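Dredano Hand Unit – Rules for Home Recording

Please read this page before you book a pair of hand units. It was last revised in July by Tegan Waaka and applies to every Dredano kit lent out by Hakbridge.

Before you start
Match the number on the label to the number on your loan sheet. Check that the screws on the plate are tight and wipe both lenses with the cloth supplied. Fingers with chips or cracks must be replaced – order part 884.

In the home
Get written consent from everyone who lives there. Put away mail, medicines and family photos. Keep sleeves and hair clear of the jaws.

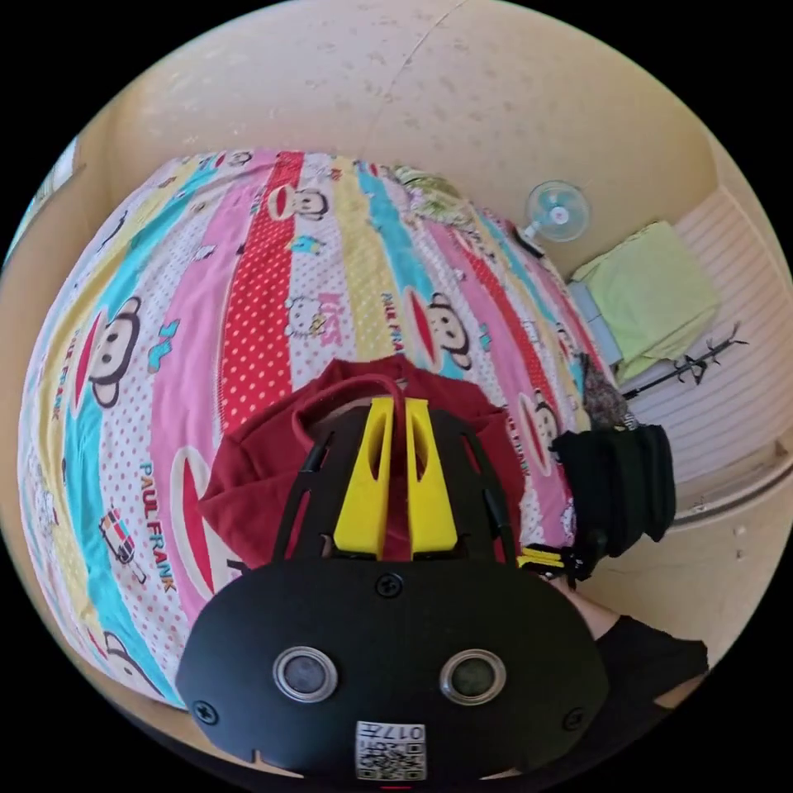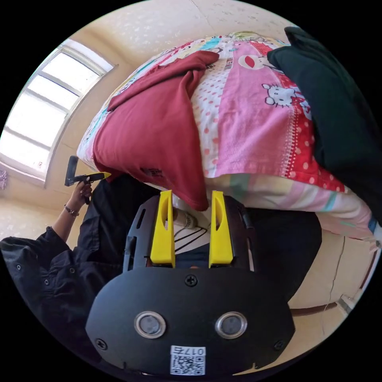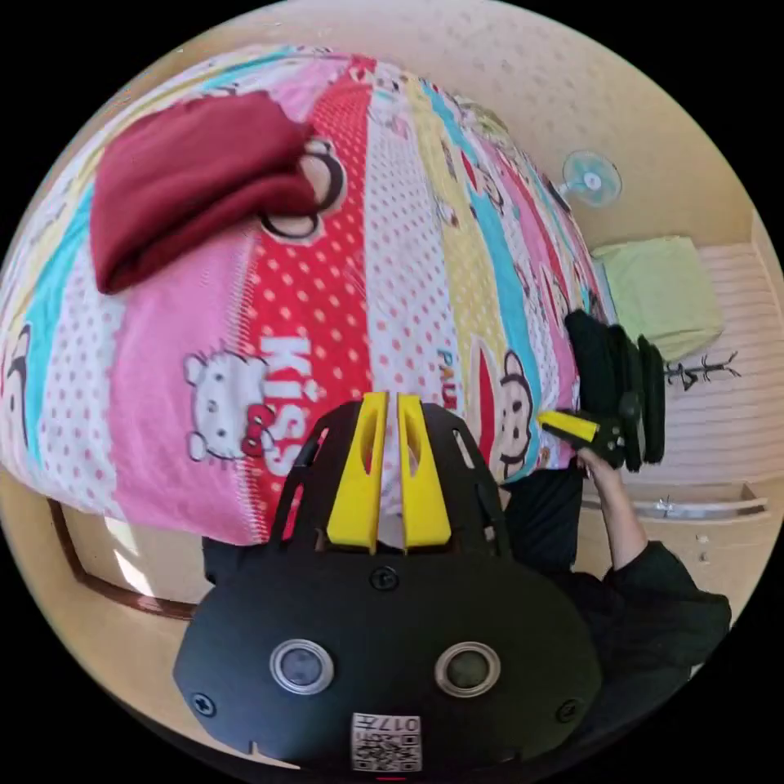

Yellow fingers on a black body, at a bed with a patterned cover.

Record for no longer than 15 minutes, then rest your wrists. Stop at once if someone who has not signed comes into the room, and mark that take for deletion. Takes with a blocked lens should be kept and labelled as faulty.

Returns
Kits are due back within 14 days, by noon on a Thursday. Pack each unit in its own grey sleeve with the fingers closed.

Questions about consent forms go to Mohcine Kettani. For repairs and spare parts, contact Vaughan Paewai at the Hakbridge service counter.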